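Risirum gone from the Petridis after one week, will it come back?
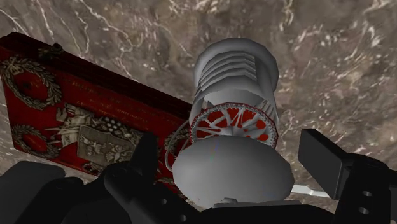

Edgardo Tolentino
Film and telly > Cinemas

Quick one hopefully. Was going to take my sister to see Risirum at the Petridis in Sestolley on Thursday. Looked it up at lunch and it's gone. Not sold out, gone, not even a late showing. It had only been on a week!! Poster still up outside as well, went past it this morning.

It's still on at Usstead but that's two buses and the last one back goes before the film would finish, so no good unless we do a matinee and I'm at work.

So what I want to know is
- why would they pull it that fast, is it because nobody went? It was number four in the chart or something
- does a film ever come back to a cinema once it's been dropped
- is there any point asking them or will I just get a shrug
- how long till it's on at home if all else fails

Not bothered about 3D. Would rather see it on a big screen, the first one was wasted on my laptop. Sister hasn't seen the first one, does that matter? Please no spoilers, I've managed to avoid the ending so far and I had to leave a group chat to do it.

Thanks

marrowfat
Reply marked helpful

Used to work front of house, not at the Petridis but a place about the same size, so this is how it went for us and probably most places.

Monday morning, everyone looks at the weekend takings. Not the national chart, your own. A film can be number four in the country and have done nothing in your building. Then there's a phone call or an email with whoever does the booking and the new week's films get sorted, and that starts on the Friday. So anything that did badly Friday to Sunday can be gone by the next Friday. Seven days, done. If it did badly AND something big is opening, definately gone.

Ours had a main screen with 276 seats and a little one. I remember one Saturday night in the main screen we had 34 in for a horror that was supposed to be huge. You can't keep that in there when there's a family film opening the same week and it's school holidays. It should have gone in the little screen really, but the big family films often come with a condition that you play them all day, so then the little screen gets used up too. That's the bit customers never see. It looks like the manager hated the film. Usually the manager wanted to keep it.

Coming back: yes, it happens, not often. Things that bring one back
- awards, if it's that sort of film
- word of mouth, where the takings go up in week two everywhere else
- a quiet spell. Sept was always dead for us and we'd put stuff back on
- someone asks for it for a club night or a parents and babies morning

Do ask. Don't ask the person on the popcorn, they can't do anything and they've had forty people ask about parking. Email, put the name of the film in the subject line, say when you'd come and how many of you. We did have one old comedy back for a single night because of emails. Also ask if they do private hire on the small screen, sometimes it's less than you'd think if you split it, though they still have to get permission for the film itself so it isn't instant.

At home, depends who's releasing it. Some are a few weeks to rent at a silly price, then the price drops later. I wouldn't trust any date you see on a fan page.

Poster means nothing btw. We left posters up for months because the frame key went missing.

tinned_pears

don't bother, it was rubbish. went opening night at usstead, 28 minutes of adverts and trailers before it even started and then the sound was too loud. the first one was scary this one is just people running down corridors. save your money

also no you dont need to have seen the first one they explain it all at the start

Bev on the hill

Disagree with the one above, I thought it was great fun and so did my lad, and he's hard to please. The corridors are the point!

I would watch the first one with your sister though. They do explain it but in a rush, and there's someone who turns up halfway and half the room gasped and the other half were asking who's that. Not saying more.

For Usstead, have you looked at the Sunday? When we went in July for something else there was an early evening one on Sundays that they don't put on the main page, you have to click through to the actual day. Finished in time for the bus, just. Might have changed since so check before you set off, and check the Sunday timetable as well because it's not the same as the weekday one, I got caught like that.

Oh and the chart thing. I read it opened on 300 screens, and the film above it had loads more than that. So number four might be better than it sounds, or worse, depends how you look at it. Doesn't help you in Sestolley.

Edgardo Tolentino

Thanks all, esp marrowfat, didn't know about the Monday thing. Have emailed the Petridis with the title in the subject. Will look at the Sunday one too, cheers Bev. Sister is now watching the first one on her own without me, so that's that sorted.

marrowfat

Let us know if they reply. If nothing by Monday dinner time send it again, that's when they're actually looking at the list.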